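Kobe Wuyts
26 Nov 2024

1/ People keep asking me if a machine can do the kitchen yet. I spent most of October on that question for work, so I'm putting my notes in one place. Long thread. Short version: some of the kitchen, slowly, with a person nearby.

2/ Background. I do test planning at Hendari. We don't build arms. Companies send us a system and a list of chores it's supposed to handle, and we run the chores and write down what happened. Before this I ran the prep kitchen at Timmermans, so I have wiped a lot of counters.

3/ The plan for this round had 108 runs across 8 chores. All of them were things a teenager could do without being shown twice. Load a rack, wipe a counter, put a board away, turn off a tap, that kind of thing.

4/ 66 of the 108 finished with no help at all. "No help" means no one touched the arm, the stop button or the objects between start and finish. If somebody nudged a cup two inches, the run went in the other column. Vendors hate this rule. I'm keeping it.

5/ Picking things up is mostly solved if the thing is dry, stiff and sitting by itself. Mugs, boxes, a wooden spoon. A couple of years ago I would have written a full page about mugs. This time they got one line.

6/ Cloth is still hard. A dishrag in a heap has no front or back and the arm has to decide where to grab it. Sometimes it gets a corner and does fine. Sometimes it gets the middle and drags a wad across the counter, and the wad cleans a strip as wide as a finger.

7/ Wet is hard too. Wet plates slide. Wet steel throws light back at the cameras. Lieven Kramer, who does the vision work on our side, has a standing complaint about anything polished, and after this round I share it.

8/ Time. The longest clean run was a counter reset: clear it, wipe it, put everything back. It took 405 seconds. I did the same counter while talking on the phone and didn't feel rushed. Speed matters less than people think at home, though. If I'm in the other room I don't care if it takes six minutes.

9/ In a shop it matters a lot. Nathalie Cuypers runs the back room at Grekero and her question was simple: can it keep up between the lunch and dinner shifts? No, it can't. She said to call her again when it can. Fair enough.

10/ Back to homes. The area by the sink is where I'd look first if somebody is trying to sell you one of these. It's tight, everything is shiny or wet, and there's a tall fixed object standing right where the arm wants to go.

11/ Close quarters look like this from the wrist. Dark bronze faucet with the lever out to one side, white marble with gray veins, a bamboo board with a groove cut near the rim, and the fingertips pointing down into the gap between the neck and the board. A person reaches around a faucet without thinking about it. An arm needs a path for the fingers and also for the bulky part they're attached to.

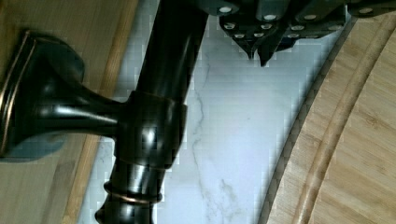

12/ What goes wrong by a faucet, in order of how often I write it down: the arm refuses to move in at all, it goes in and stops short, it bumps the lever. Refusing is the best of those. I would take a cautious machine over a fast one in any kitchen with a stone counter.

13/ Cutting boards deserve their own note. Flat on the counter, a board gives two fingers almost nothing to hold. What works is sliding it until one side hangs over the edge of the counter, then gripping that side. Clukia's system does this well and it's the one trick from the whole round I would call finished.

14/ Anoma Herath asked whether people should set up their kitchens to suit the machine. I think a little of that is fine — we did it for dishwashers. Keep the board away from the sink, leave a hand's width clear behind the tap. I wouldn't replace a faucet over it.

15/ Would I have one at home today? For unloading a dry rack, yes, if it were cheap, and it isn't. For wiping down after dinner, no. I'd spend more time putting the counter in order for it than wiping the counter myself.

16/ Next round adds drawers and trash bags. I expect drawers to go well and trash bags to go badly. If you run tests like these and count your assisted runs some other way, send me how you do it. I'd like to compare before we lock the plan.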